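Paint first, questions later

Atieno Temba paints fast. Thirteen canvases since January, all of them for Nelora, the show that opens at the Markano building next month. Five are still wet. She has a 6 p.m. deadline for the catalog and hasn't picked titles.

"I number them on the back," she says. "Titles come in the van."

The studio is two rooms over a tile shop. Radio on, windows open. She mixes color on old baking trays and scrapes them down at night, mostly. The big piece, Limsakul, took a whole winter. Layers of ocher, then gray, then a sort of river blue she sanded back untill the ocher showed. She hated it for weeks. Now it gets the end wall.

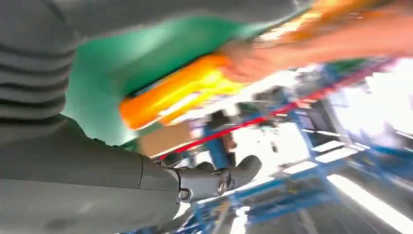
Black gripper, gray arm, a blur of green.

Money, then. The Pekis grant gave her 3000 dollars, gone on stretchers and framing. She taught evening classes for the rest. Sixty students over the year, a few of them good, one of them very good and probably going to quit for law school.

Does she mind teaching? No. Minds the parking.

After Nelora there's talk of a smaller show, works on paper, no frames, pinned straight to the wall. She wants it lit badly on purpose. The gallery isnt sure. She's already started drawing for it, in charcoal, on the backs of the class sign-up sheets.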